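Ticket: Rudach label software drops lines from shared recipe cards
Product: Rudach 4
Status: Open, waiting on customer
Opened in May

I run the recipe cards for Gikwood, a small cooking club. We keep them in Rudach and print them on card stock. Since the last update, any card longer than one side loses its final lines when I print it. The screen preview looks fine. The help page says to "refresh your template," which I did, twice, and I doubt it does anything at all.

Tried so far:
Reinstalled. No change.
Different printer. Same missing lines.
Cut the card text to under 3000 characters, as the forum advises. Still loses the last two steps of the meatloaf glaze.
Turned off the Bite font pack. No change, though the text got uglier. 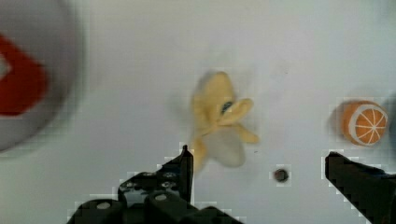

Ngan-ling Wei replied: Please check the bottom margin in the template, not in the print dialog. The update set it to 10 mm on older cards, and the preview ignores it. Set it to zero, save, close the card and open it again.

Fine, I checked. The margin was already zero on half of the cards, and those lose lines too. So the margin may be one problem, but I don't believe it is the whole problem. I also set it to zero on the other half and printed 10 cards. Four came out complete — the short ones, which would have printed anyway.

Is anyone testing with long cards? The glaze card has a photo on the front and text on both sides.
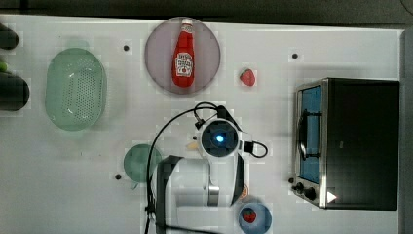
Attachment 2: ketchup on plate

Update, 4:10 pm: Anton on the forum says going back to the previous version fixed it for him. I'd like to hear that from support before I try it. Please leave this ticket open.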